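Section 4: Setting Up the Prundix Room Heater

Read this section before you plug the heater in. The wall bracket and two screws are in the small bag taped inside the carton lid.

**Caution:** Do not use an extension cord or power strip.

1. Pick a spot on an outside wall. Leave 42 inches clear in front of the grille.
2. Hold the bracket level and mark both holes. On tile, put masking tape over the marks and drill at low speed with a masonry bit.
3. Drive the screws until the bracket no longer moves by hand. 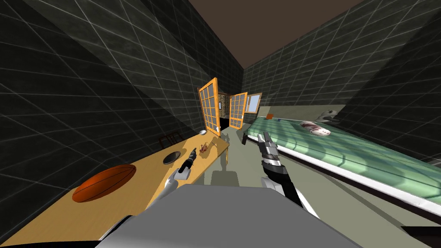
*Fig. 4-1. Narrow room with dark tile on both side walls.*

4. Hang the heater on the bracket and press down until both tabs click.
5. Plug the cord straight into a wall outlet. The standby light turns amber.

**Note:** Bedding and curtains must stay outside the clear area at all times, including when the heater is on standby.

6. Hold MODE for three seconds. The display shows the room code. Leave it at 100 unless you have more than one heater on the same Trevance thermostat.
7. Set the temperature with the arrow keys and press MODE once to save.

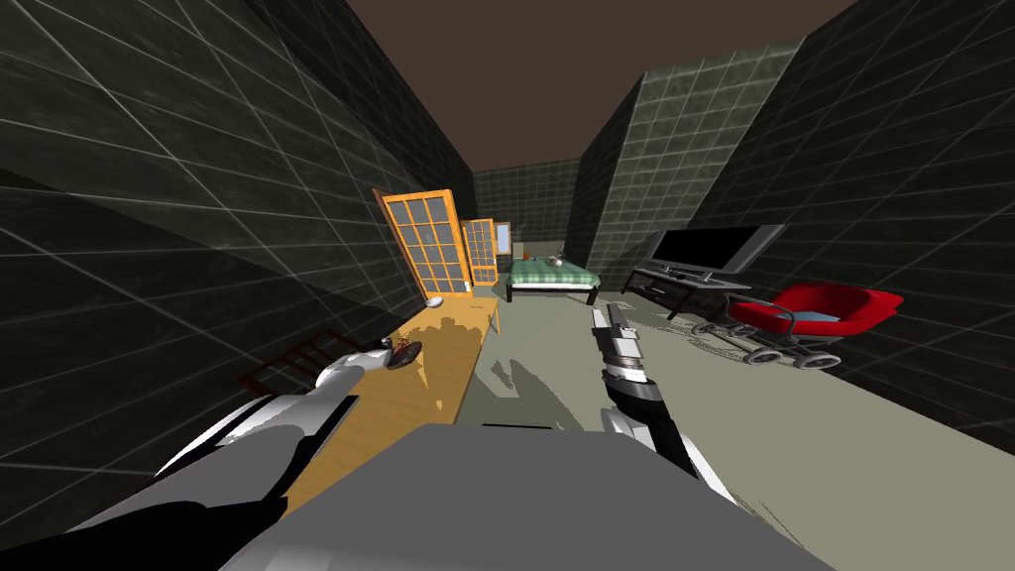

## 4.2 First run

1. Open a window.
2. Run the heater on HIGH for 20 minutes. A light smell is normal the first time.
3. Switch to AUTO and close the window.

If the display shows E2, the grille is blocked. Switch off, unplug, let the heater cool, and clear the grille before restarting.

**Caution:** Never hang clothes on the heater, even on LOW.
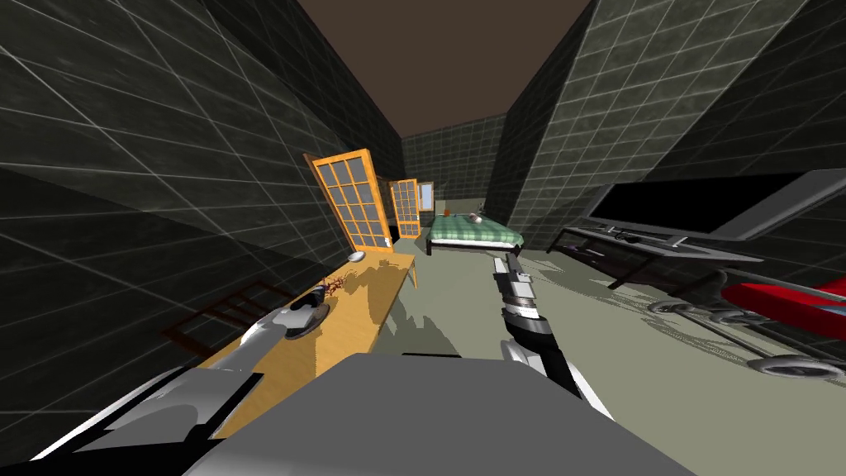
**Can I leave the heater on AUTO overnight?**

AUTO is suitable for overnight use as long as the clear area is kept. The heater shuts off when the set temperature is reached and starts again when the room cools.

For spare brackets, order part 2385 from the Hayes service desk.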